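Fagundes Street Seed Library
Progress report to the Wonden Fund, second installment

Hello again, and thank you for the kind note that came with the last payment. I kept meaning to write back properly, so consider this my reply as well as my report. You asked for something less formal than the first one (I think the tables scared us both), so I'm going to just tell you how it's been going.

The short version is that the seed library is open, people are using it, and we are a little behind on the growing guides. The long version follows.

When I last wrote, we had the old card catalog drawers in the lobby and not much in them. We now have 309 varieties on the shelf, mostly vegetables, with a decent run of herbs and a flower section that I'm embarrassed to say is nearly all zinnias. People bring back zinnias. They save very easily and they're cheerful and everybody has too many. I have started gently asking for other things.

Since the spring opening, patrons have taken home 484 packets. I had guessed we'd see half that, so I was folding coin envelopes at my kitchen table every Sunday for a while there. Beans and tomatoes go first, then peas, then anything with a funny name. There's a squash called Fevholm that came to us from a family up the valley, and it was gone in two days. I held back enough to grow out a row this summer, and if the vines keep going the way they are we'll have plenty for next year.

Returns are harder to talk about because it's only June and almost nothing has gone to seed yet. A few people have brought back lettuce and arugula from overwintered plants, and one very organized household returned kale in labeled jars with the dates on. Your grant agreement asks for a return rate at the end of the first full season, and I'd like to stick to that and not give you a number now that won't mean anything.

Money next. The biggest change from the budget is the refrigerator. We had planned on a used one and the used one died in its second week, with a puddle, and a smell I won't describe. I moved money over from printing to buy a new small one, as your program office okayed by email. It has held steady ever since and I check the little thermometer more often than I need to. The silica gel came in under what I'd budgeted, so that helped, and the envelopes came in over, so that didn't. Overall we're within the total and I don't expect to ask for anything extra.

The move out of printing is part of why the growing guides are late. I've finished 9 of them, which covers beans, peas, lettuce, tomatoes, peppers, the easy herbs, and a general one on drying and storing. Squash and corn are still in draft. They cross with everything in the neighborhood and I keep writing the explanation too long! My plan is to have both done before the end of summer, in time for when people will be cutting things open and wondering what to keep. They're single sheets, folded, and we run them off on the library's own copier now, which looks perfectly fine.

Workshops have gone well. We've held them in the evenings at 6:30, when the building is quieter, and across all of them we've had 105 people sign in. The germination testing night was the surprise hit. You roll ten seeds up in a damp paper towel, put it in a bag, and come back a week later to count, and I really thought it would be dull, but folks got competitive over it. Somebody's ten-year-old parsnip seed came up zero for ten and got a round of applause. I'm going to run that one again in the fall with older donated stock, and it'll help me clear out the dead envelopes at the same time.

The one on hand pollination had a small turnout, mostly my fault. I scheduled it against the school concert. I'll repeat it next year, earlier in the season, before the squash blossoms are all done.

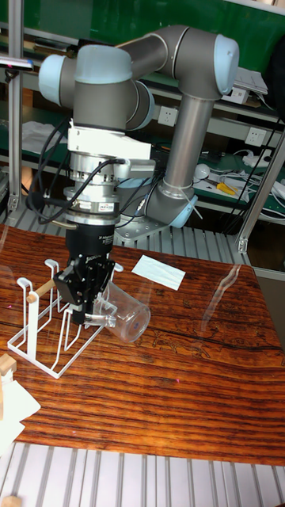 Labels are the other thing I want to mention, and I know they sound minor. Our first batch was handwritten, and between my writing and the humidity in the lobby we had a drawer of peppers that could have been hot or sweet. We switched to printed labels with the variety, the year, and where the seed came from, and I've redone every drawer except the flowers. If you visit and find a mystery zinnia, please just plant it.

We also signed up for the Vumano seed swap, which is in the next county over and happens once a year. I'd like to take a table there with our extra beans and come home with some of the things we're short on, onions especially, and any carrots anyone can spare. The table fee is small and fits under outreach.

What's left before the final report: finish the two guides, get the flower labels done, collect returns once the weather turns, and put together the short survey you asked for. I'd love a look at any questions you need included before I print it, if someone over there has a minute. I also still need to know if you want the receipts scanned as one file or by month. I've got them in a shoebox by month, for what that's worth.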